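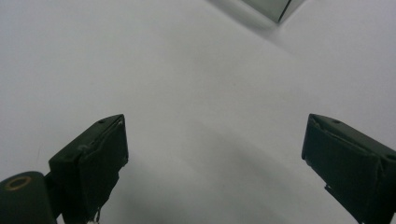 Fig. 6.1 Gripper fingers, held apart

Chapter 6: Where the Line Goes

Filed under: Politics & Government > Elections > Set Texts
Shares 39 | Comments 4

Few people have ever marched through the streets over a ward boundary. It is a dull subject, and the people who draw the lines have always found the dullness useful.

Take the old district of Himum. It had three wards, Ginwood, Jibrin and Stollov, and for as long as anyone could remember the edge of Ginwood had followed a stream. Then the stream was put into a pipe to make way for houses, and the council had to find something else for the edge to follow. Two routes were proposed. One ran along the main road. The other left the main road behind the bus garage, went round three sides of a cricket ground and came back again, looking pleased with itself.

The council chose the second. Its report said the route "respected local ties", a phrase you will meet again in this chapter and should learn to read slowly.
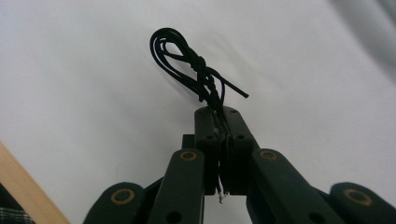
At the next election Ginwood was won by 533 votes to 519. The streets behind the cricket ground had been moved in from Jibrin, where the winning party already had more support than it could use. The losing party called this an outrage. It had drawn the previous map, and had been very fond of it.

Was anything improper done? The law asked only that each ward should hold close to 4,000 electors, and each of them did. Equal numbers are the first test of a fair map and the easiest to pass. A patient person with a pencil can make wards of equal size in a great many ways, and will soon notice that some of those ways are kinder to friends.

Three questions run through the rest of the chapter. Who should hold the pencil? What may they look at while they hold it? And how often should they be made to start again? Himum answered the last of these by leaving the map alone until Stollov had almost twice the electors of its neighbours, at which point everyone agreed that a review was urgent and began arguing about who should sit on it.
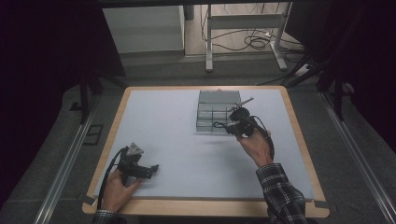 Fig. 6.2 Two hand-held grippers, one in each hand

Section 6.1 starts with the pencil. Before reading it, find a map of your own ward and look for any corner that seems to be going out of its way. There may be a good reason for it, such as a river or a railway. Write down what you think the reason is, and keep the note for section 6.4.

Related chapters
Chapter 5: Who Gets a Vote, and Who Used To
Chapter 7: Counting, and Counting Again
Chapter 8: What Councillors Do All Day
Appendix B: The Himum Ward Review in Outline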